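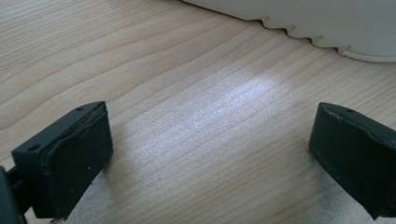

Search this board Go Advanced

Gripper pads on the hand-held unit – clean, flip or replace?

losora_bench
Good morning, everybody. We have a hand-held gripper with the black block fingers, and for a while now I've been the one who looks after it (I volunteered, more or less, while holding a coffee). Since March the right finger has been closing a hair later than the left. I've wiped the inner faces with a damp cloth, gone around the raised rim with a soft brush and snugged up the screws, and it's better, but not cured. We're at 1,680 closes on this pair. Would you replace them now?

Hauke Schmieder
Oh, I wouldn't throw them out yet! Scuffed faces grip perfectly well in my experience – sometimes better than new ones. Take both fingers off, check the pivots for grit and put them back on as a pair. Then open and close it 2 times with nothing between them before you judge anything.

evel_tinker
I'll disagree with Hauke, fondly. At Siltosent we swap pads at 922 and keep the old ones in a drawer for practice. A worn face lets go on curved things long before you'd notice it on a flat block, and then you spend a whole afternoon blaming the linkage.
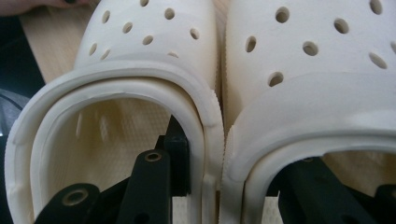

Shoes are what taught me that, clogs especially. A thick rounded rim wants to roll out of the fingers, and you have to come down into the heel opening fairly straight or one side touches first and you get exactly the lag you're describing. So try it on a clog before you order anything, and watch which finger arrives early.

Hauke Schmieder
Well, 922 is awfully thrifty for the people selling pads! But the clog test is a good one, I'll give you that.

losora_bench
Thank you both, you're very kind. I had the fingers off after lunch and there was grit in the right pivot, so Hauke gets that one. I'm still ordering a spare pair from Harms, and I'll check again in 200 closes.

Comments (2)

Gerd Diekmann: We had the same lag, and ours was one screw a bit longer than the other. Worth laying them side by side.

padsaver: Please don't oil those pivots, it only collects more dust.

Contact | © Losora Bench Board | Back to top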